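How to Measure a Walking Route Without Arguing With Your Phone

Posted Mar 31, 2022 by Raelene Costigan

My phone says the walk from my front door to the library is one distance on the way there and a different distance on the way back. I have asked the library to stay put. So last spring I bought a measuring wheel, and I now own numbers I can trust and a hobby I have to explain at parties.

If you're laying out a fun run, a school walking map or a loop for someone getting over knee surgery, you can do this in an afternoon.

What you need

A measuring wheel (mine is a Gollard, secondhand, with a squeak)
A steel tape, 100 feet
Sidewalk chalk
A notebook that closes
A pencil, because pens quit in the cold

Step 1: Check the wheel before you believe it

Wheels lie too, just more consistently than phones. Lay the steel tape flat along a straight bit of sidewalk and chalk a line at each end. Set the wheel on the first line, zero the counter and walk it to the second. Do it three times. If your wheel says 104 when the tape says 100, it reads long, and you'll divide every result by 1.04. Write that number inside the notebook cover. I wrote mine on a receipt and later returned the item.

Step 2: Pick a start point that will still be there

A hydrant is good. The corner of a building is better. "Where the blue car is parked" is how Tanner Vachon came to measure our first loop, and we've never been able to find its beginning again.

Step 3: Walk the line people will walk

Decide before you set off whether you're measuring the middle of the path or the shortest line through the bends. Races use the shortest line, so that no runner can cut a corner and come up short. For a neighborhood map, the middle is fine. What you can't do is switch halfway because there's a puddle.

Push the wheel at an ordinary pace, and keep it on the ground. Every bounce is distance you didn't measure. Rough pavement is the worst for this, so slow down there and put up with the looks.

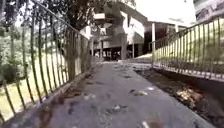 Write down the counter at every landmark as you go: gates, crossings, the end of a fence, a bench. If the final total looks strange, these in-between readings will tell you which stretch went wrong, and you'll only have to redo that one. Skip them and you get to redo the whole thing, generally in worse weather.

Step 4: Do it again, backward

Walk the route in the other direction and compare. On our long loop the first pass came to 2,049 feet after correction and the second was within a couple of paces of it, so I used the first and went home. If your two totals are further apart than you'd like, go through the landmark readings side by side until you find the stretch where they part company. In my case it's always the one where somebody stopped to chat.

When you do stop to chat, chalk a mark under the wheel. You will roll it back and forth while you talk. Everyone does.

Step 5: Handle the bits a wheel can't

Stairs: measure along the slope with the tape, pulled tight from the edge of the top step to the bottom one. Hamdia Gashaw adds a note on her maps with the number of steps, which people with strollers care about a good deal more than the distance.

Grass: the wheel sinks and drags. Use the tape in sections if it matters.

Crossings: lift the wheel, cross when it's safe, and tape the gap afterward if traffic allows, or take the street width from the city's map.

Step 6: Make the map

Draw it by hand first. Put the start at the bottom, mark your landmarks with their readings, and leave out anything that isn't useful. Round the total for the public version. A walker wants to hear "800 feet to the bench," and the inches can stay in your notebook.

Then hand it to someone who wasn't there and send them out with it. Mine went to Anahera Tipoki, who came back with four corrections and a pastry. Fix whatever they got lost on, and put the date of the measurement in the corner of the map.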